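Sleeping Better Without Reaching for the Pill Bottle

Hello again, friends of the Fontes Wellness Center! Back in May I asked what you would most like to read about in these pages, and the answer that came back loudest was sleep (or the lack of it, poor things). So I sat down with our nurse practitioner, Krystyna Domański, and let her talk while my tea went cold.

Krystyna sees plenty of people who have been taking an over-the-counter sleep aid every night for months, sometimes years. Many of those products are simply older allergy medicines, and they can leave you foggy the next morning, especially if you're past retirement age. She isn't scolding anyone. She would just like you to bring the box along to your next visit, so the two of you can look at it next to everything else you take. Please don't stop a prescription sleeping pill all at once, she says. Some of them need to be tapered slowly, with help.

What she likes to try first is a bit old-fashioned. Get up at the same hour every day, weekends too. Keep the bedroom cool and dark. If you're lying there wide awake and getting cross, go sit in another room with a dull book until your eyelids droop, and then try again. And watch the late coffee! I gave up my afternoon cup in the spring, with a great deal of grumbling, and I do drop off faster now.
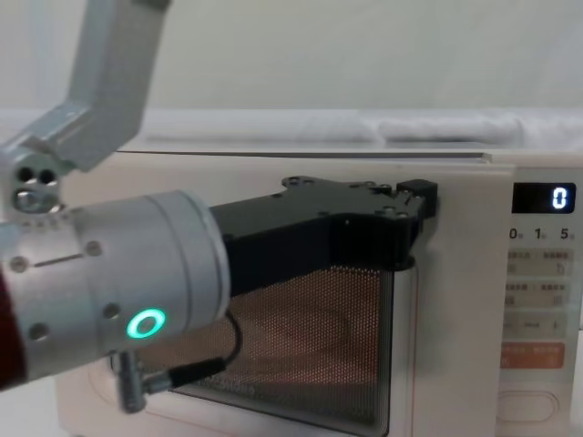 A white countertop microwave.

Supper matters as well. A big plate of something rich right before bed can bring on heartburn, so Krystyna suggests eating a little earlier and keeping any bedtime snack small. A glass of wine may make you drowsy, but it tends to wake you up again in the wee hours.

If you'd like to go further, Luana Portela is starting a sleep group in the Trudell Room. It runs for 8 weeks, each meeting lasts 90 minutes, and you'll keep a simple sleep diary in between. Members of the center come free, and you're welcome to bring your spouse, snoring and all. Call the front desk and ask for extension 393 to put your name down.

Warmly,
Zuleica Pimentel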